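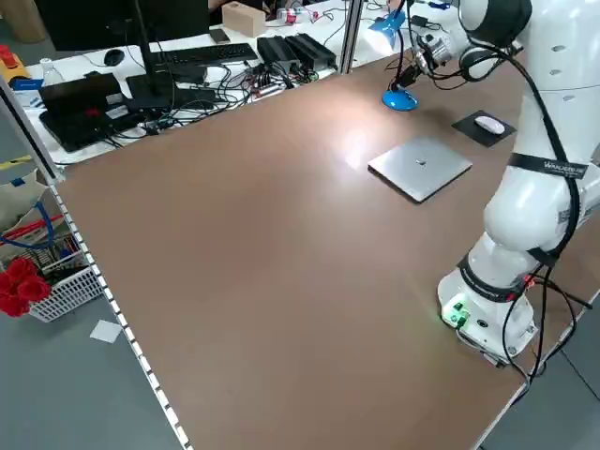
Attachment 1 – blue lamp up the back of the brown table, laptop shut

Ticket 3000
Opened: 2022-11-23
Raised by: Rajeshwari Rajan
Assigned: Éabha Corrigan
Item: Povau desk lamp, blue, bendy neck
Status: open, waiting on parts
Priority: low (was medium)

Problem as reported
Lamp cuts out when the neck gets moved. Comes back if you wiggle the base. Also the head droops, ends up pointing at the table instead of where you want it. Glare off the tabletop gives me a headache by lunch. Bulb is the one it came with I think. Bought with the Seltar order, receipt is in the blue folder or possibly my email.

Log

RR – swapped bulb for the spare. Same thing. Put old bulb back.

EC – which outlet? The strip on the white desk side has been dodgy before.

RR – tried strip and wall. Cuts out on both. So not the strip.

EC – ok. Can you unplug it, let it cool, then bend the neck slowly through its range and tell me if it's stiff anywhere. Don't twist the shade against the neck, there's no stop in these and the wires run up the middle.

RR – did that. Not stiff, if anything too loose down low. Plugged back in, went off 17 times in an hour, I kept a tally on a sticky note. Mostly when the neck is bent over towards the mouse pad.
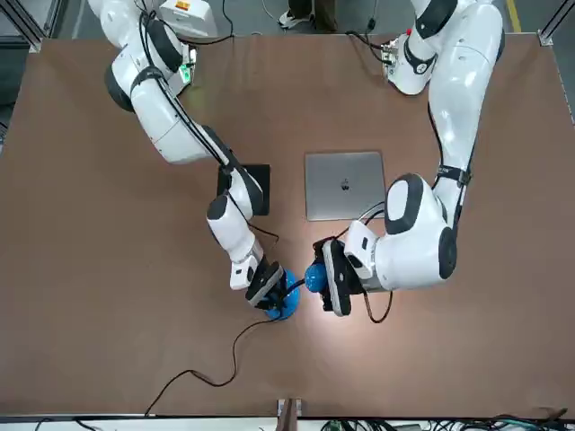 Bent the other way it stayed on for 33 minutes, then I needed the table. Hum from the base too, very faint, might of been the monitor.

EC – sounds like the joint at the bottom of the neck, or the switch. Press the switch half way and let go. If the light flutters it's the switch.

RR – no flutter. Clicks fine both ways.

EC – right, leaning to the neck then. Please dont open the base. Check the cord where it goes in at the back, light tug with it unplugged.

RR – cord is firm. No movement. 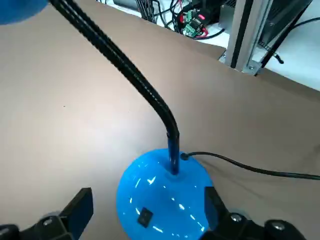 Where we're at
Switch – ok
Cord – ok
Bulb – ok
Outlet – ok
Neck joint – suspect, not confirmed

Next
Seltar want $70 for a replacement neck, silly for a desk lamp. Asked Ó Néill if they have a secondhand one, no reply yet. Leave it unplugged when you're not at the table pls. Rajeshwari to find the reciept – warranty runs out in December.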